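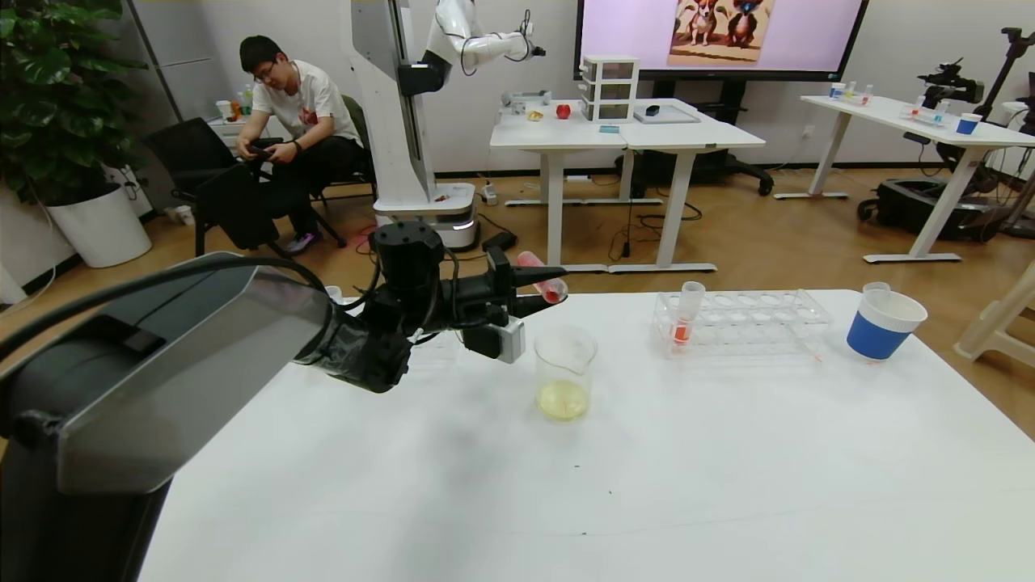
A test tube, a beaker and a rack on a white tabletop.

Castico adds two soundbars to its living room line

Castico will start selling two new soundbars in February, both aimed at people who want clearer dialogue from a thin TV and don't have room for a full speaker set.

The smaller model, the Fisolell, puts out 100 watts and is meant for bedrooms and apartments. The larger one, the Vullano, is rated at 200 watts and comes with a wireless subwoofer. Both connect to a TV over HDMI or an optical cable, and both take Bluetooth audio from a phone.

Product manager Doina Ionescu said the company spent nearly two years on the voice setting, which raises speech without turning up music and effects along with it. The setting has its own button on the remote. On Castico's last soundbar it was buried in a menu, and owners complained.

"People were keeping the remote in their hand for the whole movie," Ionescu said. "Loud chase, turn it down. Quiet talk, turn it up."

Neither model has upward-firing speakers, and the Fisolell can't be paired with the subwoofer later. Wall brackets are included with the Vullano only.

Castico has not announced prices. Electronics chain Holub will have both soundbars on display in its stores starting Saturday and is taking names for a waiting list. Units come in black or light gray.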